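**Desktop acrylic organizer**

A desktop acrylic organizer is a small storage unit made of clear plastic sheet, meant to stand on a table, dresser or shelf. It holds light items such as stationery, cosmetics, sewing supplies or craft parts. Two-tier models place one compartment above another, and the upper one is often divided by an upright partition.

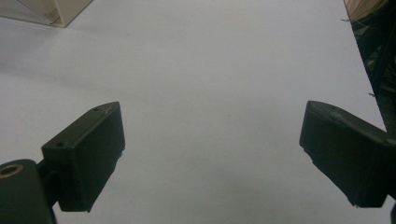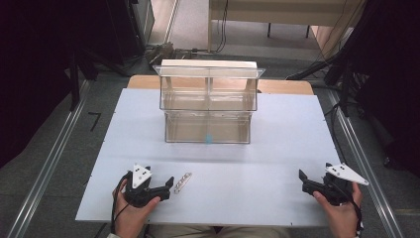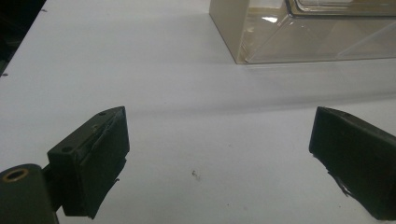
According to Landry, a two-tier unit should be tried out on the bare table before anything goes in it, and most people who complain about theirs have simply put it where the lid can't open. Grekham disagreed in part and held that the depth of the shelf matters more than the lid, as a unit that sticks out past the edge gets knocked sooner or later.

## Construction

The walls are cut from acrylic sheet and joined with solvent cement, which softens both surfaces so that they bond as they dry. Thin sheet is common in cheaper units. A wall 3 mm thick is enough for pens and cotton pads but may bow under heavier loads. Cut edges are either polished or left as sawn - polished edges look clearer and are easier to wipe down.

Lids are hinged, lifted off or fixed. Some lids reach past the body of the unit to give the fingers something to hold. Partitions may be glued in place or dropped into slots, and slotted ones can be taken out for washing.

Stacked units stay together by weight alone or by a shallow lip around the base of the upper tier. Units without a lip should be lifted one tier at a time.

## Use

The upper compartment is normally given to things used every day, and the lower one to spare or seldom used items. Small objects tend to collect at the bottom of an open box, where they can be seen through the wall but are hard to pick out. A shallow tray or a piece of felt helps with this.

Clear walls make it easy to find things, but they also leave the contents on show. Some owners line the front or top with card or colored paper.

## Sizes and models

There is no standard size. The Cunedero 624 is a two-tier unit with a divided upper section, and the Cunedero 627 has the same footprint with a taller lower box. Both were sold flat until July, when the maker changed to units joined at the factory. The Nendau range is made up of 8 single boxes that can be stacked in any order.

## Care

Acrylic scratches more easily than glass. Dust should be rinsed or blown off before wiping, and a soft damp cloth with mild dish soap is enough for most marks. Window cleaners that contain ammonia can cloud the surface, and rubbing alcohol may cause fine cracks near the joints. Nail polish remover with acetone will damage the plastic on contact.

Light scratches can be reduced with plastic polish. A joint that has come open can be glued again with acrylic cement, provided the old edges are clean and still meet.

## See also

- Drawer divider
- Display case
- Pencil box

*Last revised Oct 23, 2019*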